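How Burel Learned to Pick Things Up by Watching Its Own Hand

Most robots that move objects look down from a camera fixed to a ceiling or a post. The Burel project tried something different. Its robots carry a small camera near the gripper, so the camera travels wherever the gripper travels. This page explains how the method works, what was tested, and what the results were.

First, some words you will need.

A gripper is the part of a robot that holds things. It does the job your thumb and finger do when you pinch.

A demonstration is one complete example of a task. A person steers the robot through the task while a computer records the camera views and the position of every joint.

A policy is the set of rules the computer works out from many demonstrations. It takes in what the camera sees and gives back the next small movement.

How the recording is done

A person holds a set of handles linked to the robot. When the handles move, the robot moves. When the handles are squeezed, the gripper closes. The person does the same task many times, and each time the object starts in a different place or is turned a different way. If the object always started in the same spot, the policy could learn the spot and ignore the object. 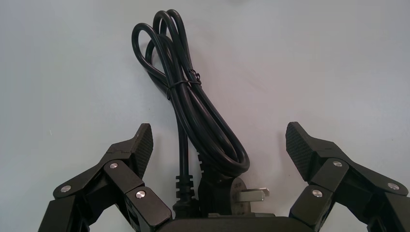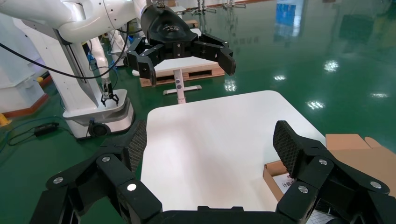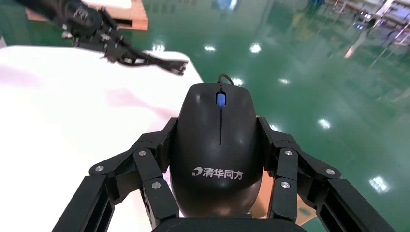 Camera position matters because of a problem called occlusion. Occlusion means that one thing blocks the view of another. A ceiling camera is often blocked by the robot's own arm just when the gripper reaches the object, and that is the moment when small errors count most. A wrist camera keeps both fingers in view while they close. With the computer mouse, the policy can use the gap between each finger and the side of the mouse to decide whether to shift left or right before it squeezes. The power cord is a harder case. Its loops are black, the plug is black and the fingers are black, so the computer has to tell them apart by shape and by where the light shines on them. A wrist camera also has a weakness. It sees only what it is pointed at, and when the arm swings away, the object leaves the view.

What was tested

Ayman Nasr, who led the study, compared two policies. Both learned from the same 2000 demonstrations. The first policy was given views from the wrist camera only. The second was given views from a ceiling camera only. Each was then tried on 9 objects that had not been used in the demonstrations.

A try counted as a success if the robot lifted the object and kept hold of it until the arm stopped moving. Pushing the object along the table did not count. Lifting it and dropping it did not count either.

What was found

The wrist policy succeeded in 80 percent of its tries. The ceiling policy did worse on small objects and on objects that bend. On large objects with flat sides, there was little difference between the two.

Most of the wrist policy's failures happened early, before the gripper was near the object. The arm set off in the wrong direction, and the camera then had nothing useful to look at. The next study will give one policy both kinds of view.

Try it yourself

Put an eraser on a table. Close one eye, hold your hand between your open eye and the eraser, and try to pinch it. Then move your head so you can see the gap between your finger and thumb, and try again. Write down which way took fewer tries.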